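Home Docs Releases Issues Discussions Contact

# Matwood Cookbook Reviews

Matwood is a text collection of published reviews of cookery and wine books, with the titles, dishes and grape varieties marked up by hand. It is maintained by Heloísa Lopes and Dorottya Csizmadia. This file covers release 2 and replaces the notes that shipped with release 1.

## Contents

- `reviews/` plain text, one review per file, UTF-8
- `marks/` tab-separated annotation, one file per review, same base name
- `books.tsv` one row per book reviewed
- `spellings.tsv` variant spellings of dishes, regions and grapes
- `CHANGES` differences from release 1

The reviews come from two periodicals, Nenov and Yau. Nenov is a food quarterly and its reviews are long, often covering several books at once. Yau is a wine newsletter and seldom gives a book more than a page. Both publishers have given written permission for the text to be redistributed for non-commercial use. Reader letters are left out, as are reviews of restaurants.

## Fields in books.tsv

`book_id` is stable between releases. `title` is given as printed on the title page, including any subtitle after a colon. `author` may hold more than one name, separated by a semicolon. `region` is the country or area the book deals with, taken from the book and not from the reviewer's summary of it. `kind` takes one of the values recipes, travel, wine, history or mixed. Mixed is used where recipes make up less than half the pages but are still indexed.

Blank cells mean the value was looked for and not found. A hyphen means it has not been looked for yet.

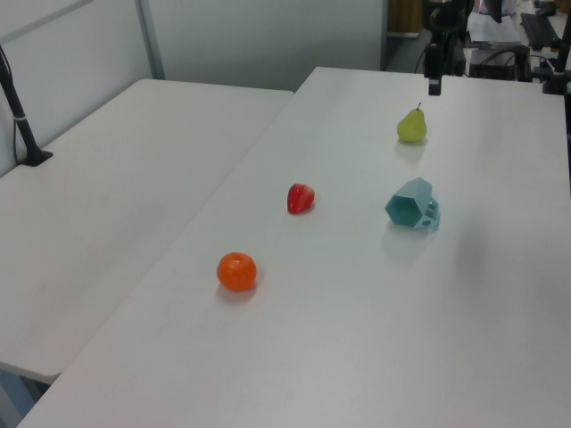 Example of a source reference: Nenov, no. 28, p. 8

Page references follow the pattern above throughout the `source` column: periodical, issue, first page. Yau did not number its pages before its change of format, so those rows stop at the issue number.

## Annotation

Four kinds of span are marked: TITLE, DISH, GRAPE and PLACE. Spans do not overlap. Where a place name forms part of the name of a dish, the whole is marked DISH and the place is left alone. Where a grape name is also the name of the wine, GRAPE is used. Ingredients are not marked unless the word is also the name of a finished dish.

Each review was marked by one annotator and read through by the other. Disagreements were settled by discussion and the settled version is the only one kept. No agreement score is available for this release.

Spelling is left as printed. Transliterated names vary a great deal, sometimes inside a single review, and `spellings.tsv` links each variant to a preferred form. The preferred form was chosen for consistency and has no other authority.

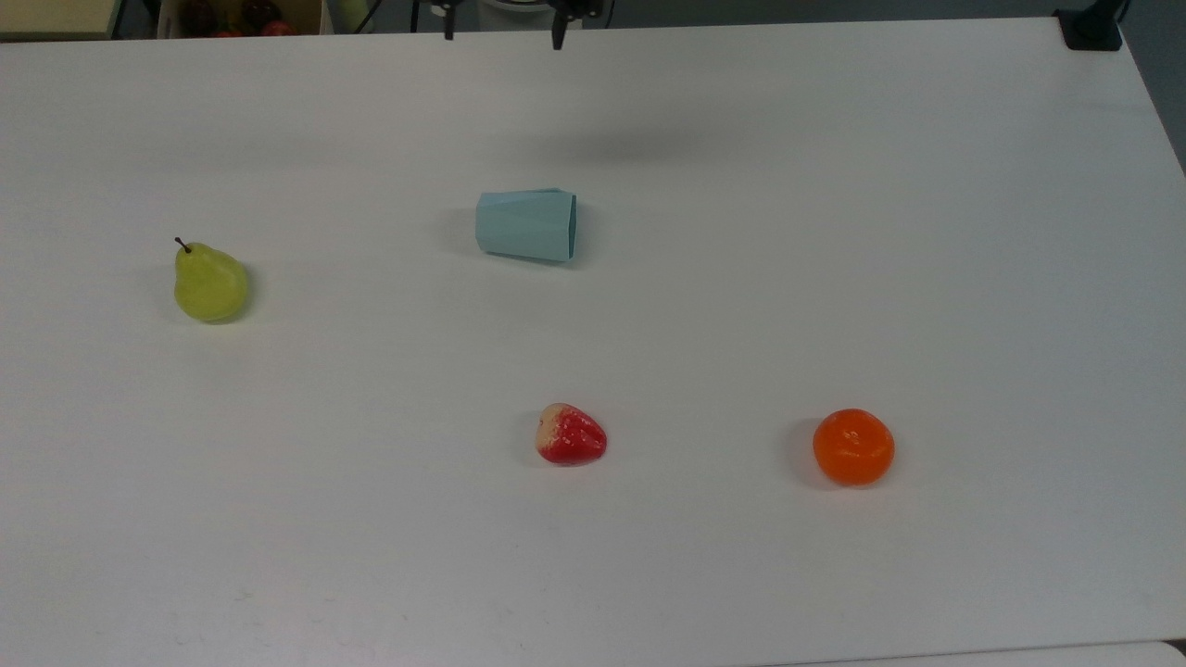 Trernov objected in the discussion thread that a preferred form chosen for consistency still ends up being treated as the correct one, and asked for the column to be renamed `link_form` and for the original script to be added beside it. The rename will be made in the next release. The original script will be added where the book itself prints it; the maintainers do not plan to supply it from other sources.

## Known problems

Recipes quoted in full by a reviewer have been cut for copyright reasons and replaced with the marker `[recipe removed]`. Character offsets in `marks/` are counted after the cut, so they will not line up with a scan of the printed page.

Italics were lost in conversion. Book titles that were set in italics with no quotation marks can be hard to tell from running text without the TITLE spans.

Several Nenov reviews discuss a book alongside its earlier edition. These are linked to the later edition only.

Travel books are under-represented against recipe books. The collection should not be used to draw conclusions about what was published in any given year.

Fractions in wine reviews were sometimes read as whole numbers during scanning. Those found have been fixed and are listed in `CHANGES`.

## Corrections

Open an issue giving the file name and the line. Please quote the printed text if you have it to hand. Corrections received by the end of January go into the next release. Changes to `book_id` are not accepted.

Last edited Thu 29 October

8 comments · 28 shares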